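Tendlow opens its practice bathroom to first-time renters and anyone learning to keep house

Learning to hang a towel so that it dries properly doesn't sound like much of a reason to leave home. Yet 134 people have already put their names down for the new home skills sessions at Tendlow, which start in November, and the household care team at Jimolska could hardly be more pleased.

The sessions take place in a practice bathroom set up inside a larger room. There is a toilet, a tall white cabinet, a small wooden side table and, on a pale grey wall, a dark grey towel bar at which a good part of the first hour is spent. Striped grey flooring runs through the whole space. It's a plain room and that suits the course very well, as most people who come along are renting plain rooms themselves.

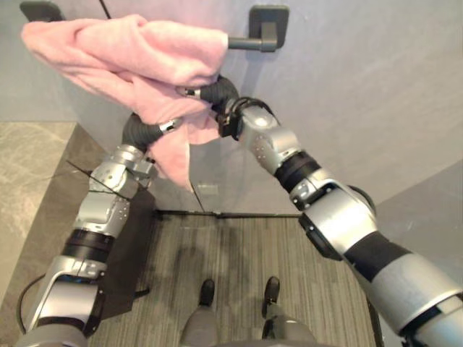
Each session lasts 2 hours and takes up to 11 people. The first half covers towels and linen: how to shake out a bath towel after use, how to find the long edge, how to lay it over the bar so both halves get the air. Thick terry towels are the hardest to get right. They bunch up, they hold on to their folds, and a towel left in a heap over the bar will still be damp in the middle the next morning. The second half moves on to the toilet, the floor and the cupboard, with plenty of time for people to bring up whatever is bothering them at home (limescale, nearly always).

"I grew up in a house where my gran did all of this and I never once watched her do it," said Roksolana Kravchuk, who wrote the course for Jimolska. "Then I got my first flat and every towel I owned smelt like a pond. I love teaching the towel part! People come in thinking it will take a minute and then we're still at it forty minutes later, trying it with a hand towel, trying it with a big one, arguing over whether you fold in thirds."

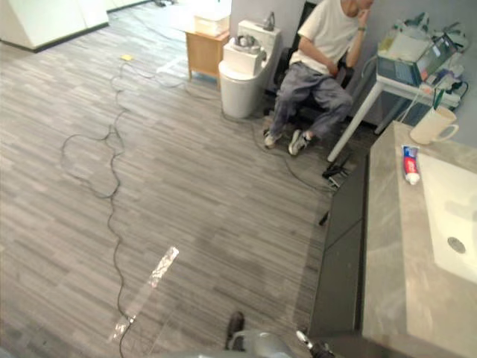 The practice bathroom at Tendlow, with the toilet and wooden side table at the back and a work table to one side.

The course grew out of a household survey carried out by Jimolska with its partner Collado. Of the 283 renters who replied, more asked for help with drying and storing towels than with any other bathroom job, cleaning the toilet included. Collado has paid for the fittings and will cover the cost of places for people moving out of supported housing.

A printed guide goes home with everyone who attends. It was put together by Gernuveo and sticks to short steps and large type, with a page at the back for notes. The towel pages can be pinned up inside a cupboard door. Larger print copies can be asked for when booking.

Places are free. Morning and evening sessions are on offer, the evening ones starting at half past six, and children are welcome if they come with an adult. Bookings are taken at the Tendlow front desk.
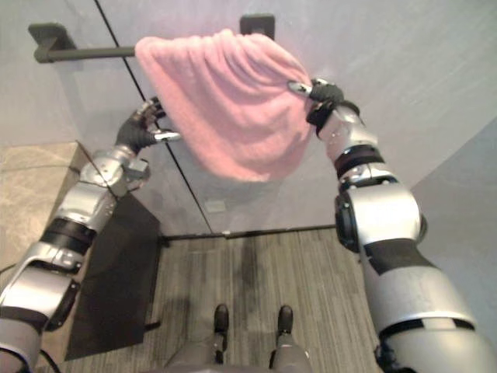
Do I need to bring my own towels?
Towels are provided, in several sizes, but you are welcome to bring one from home if it's giving you trouble.

Notes for editors: Roksolana Kravchuk is available for interview. Requests to visit a session should go to the Jimolska press office.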